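Linux 桌面与系统基础
第七讲 挂载：把一块盘接进目录树
讲义整理：Gervásio Miranda

上一讲留了个尾巴：大家用 lsblk 看到了一堆 sda1、nvme0n1p2 之类的名字，有同学问，那我的文件到底在哪一个里面？好问题！今天整整一讲就为了它。挂载是我在这门课里最喜欢讲的一块，弄懂以后，装系统时分区那一页、U 盘弹不出来、开机卡在一分三十秒的倒计时，全都能串起来。

课前准备：虚拟机请先开好快照。用实机的同学也没问题，但今天凡是带 mkfs 的命令，回车之前把设备名从头到尾念一遍。念出声来。

一、只有一棵树

从 Windows 过来的同学习惯了 C 盘、D 盘各管各的。Linux 里只有一棵目录树，根是 /，所有的分区、U 盘、光盘镜像、网络共享，统统接在这棵树的某个位置上。接的那个动作叫挂载（mount），接上去的那个位置叫挂载点（mount point），挂载点就是一个普通目录，你可以自己 mkdir 一个。

先看看自己的机器：

lsblk -f
findmnt
df -hT

三条命令看的东西不一样。lsblk 从硬件一侧看，列的是块设备以及上面有什么文件系统；findmnt 从目录树一侧看，列的是现在哪里接着什么；df 关心的是还剩多少空间。我自己最常用 findmnt，它画出来的那棵树真的很漂亮！如果嫌 tmpfs、cgroup 这些太吵，加一个 --real，就只剩下真实的文件系统了。

教室里那台演示机叫 Ternunska，df 里根分区显示 226G，家目录单独一个分区。你们自己的机器很可能是另一种样子，比如 btrfs 用子卷，同一个设备在 findmnt 里会出现好几次，方括号里写着 /@ 或者 /@home。看到这种情况别慌，同一个文件系统的不同子卷接在了不同的位置，第五节还会说到类似的东西。

想知道某个具体文件落在哪个设备上，有个很舒服的写法：

findmnt -T ~/Downloads
df -h ~/Downloads

给它一个路径，它告诉你这条路径归谁管。课后请拿 /tmp、/boot、/home 各试一次，结果常常出乎意料。

二、动手挂一个

没有多余的硬盘也可以练，我们用文件来冒充硬盘。这个技巧叫 loop 设备，做实验太好用了，弄坏了删掉重来就行：

cd ~
truncate -s 900M grasar.img
mkfs.ext4 -L Grasar grasar.img
sudo mkdir -p /mnt/grasar
sudo mount grasar.img /mnt/grasar

用 truncate 建的是稀疏文件，ls -lh 看是 900M，du -h 看只占了很小一点。两个数字都对，一个是文件声称的长度，一个是它在盘上占用的块。这一点以后讲虚拟机磁盘还会碰到。

然后：

findmnt /mnt/grasar
df -h /mnt/grasar

df 报的容量会比 900M 小一截，inode 表和日志要占地方，ext4 还默认给 root 留了百分之五。数据盘不需要留这么多，可以在卸载之后用 tune2fs -m 1 grasar.img 改小。系统分区建议别动它，盘写满的时候，那点预留空间能让你还登得进去。

新文件系统的根目录属于 root，所以你现在往里写东西会得到 Permission denied。很多人第一反应是去查挂载选项，方向偏了。ext4 自己记着权限，改一次就好：

sudo chown $USER: /mnt/grasar

注意先挂载，后 chown。顺序反过来，改到的是底下那个空目录，挂上之后又变回 root 的了。FAT 和 exFAT 自己不记属主，那两种才需要在挂载选项里写 uid= 和 gid=。

三、挂载点里原来有东西会怎样
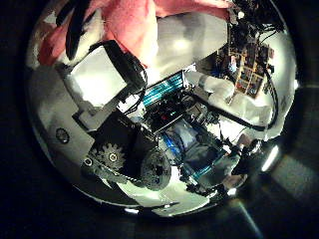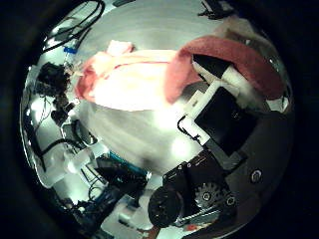
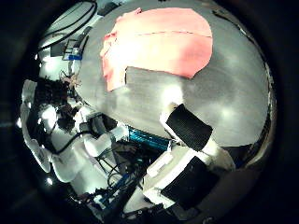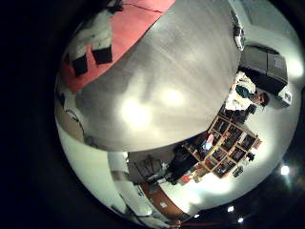
挂载点不要求是空目录，这是初学者最容易被吓一跳的地方。你在 /mnt/grasar 里先放了几个文件，再把镜像挂上去，ls 一看，文件全没了！其实它们一个字节都没动，只是暂时够不着。可以想想第二张图里的灰白桌面和铺在上面的浅粉色布：布盖着的那一片看不见，桌面还是那张桌面。umount 就相当于把布拿开。不过比喻到这里就得停一停，布只盖住桌面的一部分，挂载会把那个目录里的内容整个遮住，一个文件也不会从旁边露出来。

请亲手做一遍，比听我讲有意思多了：

sudo umount /mnt/grasar
sudo touch /mnt/grasar/under
ls /mnt/grasar
sudo mount ~/grasar.img /mnt/grasar
ls /mnt/grasar
sudo umount /mnt/grasar
ls /mnt/grasar

看到 under 消失又回来了吧！

这件事在现实里有一个特别经典的后果。备份脚本每天往 /mnt/backup 写，某天外置硬盘没接上，脚本照写不误，数据全进了根分区里那个同名的普通目录，根分区满了。等你把硬盘接回去挂上，那些数据又被遮住，du 怎么加都加不出 df 报的数字。以后凡是遇到 du 和 df 对不上，脑子里要先跳出两个怀疑对象：一是挂载点底下藏了东西，二是有文件已经删除但还被某个进程打开着。

预防办法很简单，脚本开头加一行：

mountpoint -q /mnt/backup || exit 1

再谨慎一点，可以在没挂载的时候对那个空目录执行 sudo chattr +i /mnt/backup，这样硬盘没接上的话连 root 也写不进去。挂上之后一切照常。

四、写进 fstab

手动 mount 重启就没了。想要开机自动挂，就要写 /etc/fstab。每行六个字段，用空格或者 Tab 隔开：

设备 挂载点 类型 选项 dump pass

举一行数据盘的例子：

LABEL=Murakami /srv/murakami ext4 defaults,noatime,nofail 0 2

第一栏，千万不要图省事写 /dev/sdb1。sdb 这个名字是按内核发现设备的先后给的，多插一个 U 盘就可能变。请用 UUID= 或者 LABEL=。UUID 从 lsblk -f 或者 sudo blkid 里抄，标签好读，但要自己保证不重名。我个人是系统分区用 UUID，自己的数据盘用标签，半年后打开文件还看得懂。

第二栏是挂载点，目录要事先建好。路径里有空格的话写成 \040，当然最好别给自己找这个麻烦。

第三栏写文件系统类型，swap 分区这里写 swap，挂载点那一栏写 none。

第四栏选项，常用的就这几个。noatime 让系统读文件时不更新访问时间。nofail 表示设备不在也继续启动，外置盘必须写！noauto 表示开机不挂，但你可以只用挂载点一个参数手动挂。ro 只读，救数据的时候先用它。x-systemd.device-timeout=4 让 systemd 等四秒就放弃，跟 nofail 搭配，开机就不会傻等那一分半钟了。还有 x-systemd.automount，第一次访问那个目录时才去挂，网络共享用它体验非常好。

第五栏写 0 就行。第六栏是开机检查的次序，根分区写 1，其他 ext4 写 2，btrfs、xfs 和网络文件系统写 0。

改之前备份，改完之后验证，养成肌肉记忆：

sudo cp /etc/fstab /etc/fstab.bak
sudo nano /etc/fstab
sudo findmnt --verify
sudo systemctl daemon-reload
sudo mount -a

findmnt --verify 会替你检查类型拼写、挂载点存不存在、标签能不能找到。mount -a 没有任何输出就是成功。两条都过了再重启。我见过太多人跳过这一步，然后对着 emergency mode 的黑屏发呆。

真的进了 emergency mode 怎么办？也别怕，输入 root 密码，然后：

mount -o remount,rw /
nano /etc/fstab

在出问题的那一行前面加 #，保存，reboot。如果你的发行版锁了 root 账户，进不去，那就用安装 U 盘启动，把根分区挂到 /mnt，改 /mnt/etc/fstab，效果一样。注意改的是硬盘上那一份，别改成了 live 系统自己的 /etc/fstab（我干过，改得还特别认真）。

五、bind：同一个目录接到两个地方

挂载的对象还可以是目录：

sudo mkdir -p /srv/findar
sudo mount --bind ~/Findar /srv/findar

现在两个路径看到的是同一份内容，从哪边写都一样。它跟符号链接有什么区别？符号链接是一个记着路径的小文件，程序可以察觉到，有的程序还会拒绝跟过去，chroot 里的程序更是只会在自己的根下面去找那条路径。bind 挂载发生在内核的目录树那一层，对普通程序来说就是一个真正的目录。给容器或者 chroot 送目录进去，用的都是它。

写进 fstab 是这样，注意类型那一栏是 none：

/home/student/Findar /srv/findar none bind 0 0

bind 还有一个妙用，正好解决第三节的问题。系统正在运行，根分区没法卸载，怎么看挂载点底下藏着什么？

sudo mkdir -p /mnt/rootonly
sudo mount --bind / /mnt/rootonly
sudo du -xsh /mnt/rootonly/*

普通的 --bind 不会把下层的其他挂载一起带过去（要带的话用 --rbind），于是 /mnt/rootonly/mnt/backup 里看到的就是根分区上那个目录本来的内容。第一次用这招找出一大坨丢失空间的时候，那种痛快真的很难形容！

六、卸不掉的时候

umount: target is busy. 这句话每个人都会见到。意思是还有进程在用这个文件系统。先看看是不是自己的终端就停在里面，cd ~ 再试一次，多半就好了。还不行就查：

sudo fuser -vm /mnt/grasar
sudo lsof +f -- /mnt/grasar

fuser 那一列字母里，c 表示当前工作目录在里面，f 表示打开着文件，m 表示映射了库或文件。kernel mount 那一行是挂载本身，不用管。找到进程，正常关掉它，再 umount。

umount -l 叫延迟卸载，它马上把那个位置从目录树上摘下来，真正的清理等到没人用了才做。看起来问题解决了，写入可能还没完。对 U 盘请不要这么干。拔之前的正规流程是 umount 成功返回，或者在文件管理器里点弹出，等提示出来。进度条走完之后还要等一会儿，那是内核在把缓存里的数据写下去，想看的话另开一个终端：

watch grep -e Dirty -e Writeback /proc/meminfo

看着 Dirty 那个数字慢慢往下掉，缓存这个概念一下子就具体了。

七、课后练习

1. 把 grasar.img 写进 fstab，类型 ext4，选项里加 loop,noauto，然后只用 sudo mount /mnt/grasar 挂载它。

2. 用 bind 的办法找到第三节里留下的 under 文件，在镜像保持挂载的状态下把它删掉。卸载镜像，确认它真的没了。

3. 故意在 fstab 里写一个不存在的标签，带上 nofail，重启，用 journalctl -b -p warning 找到对应的记录。只在虚拟机里做，做之前打快照。

4. 选做：再建一个镜像，格式化成 btrfs，在里面建两个子卷，分别用 subvol= 选项挂到两个目录。把 findmnt 的输出和自己的理解写在一起交上来，写乱一点没关系，我更想看你们卡在哪里。

做完练习记得把 fstab 里那几行删掉或者注释掉，bind 挂载也要卸，再跑一遍 findmnt --verify。

下一讲讲 LUKS 加密分区和 crypttab，今天的 lsblk 和 UUID 都还用得上。八月补课的同学请带上自己的虚拟机，我们会从第四节的 fstab 直接接着做。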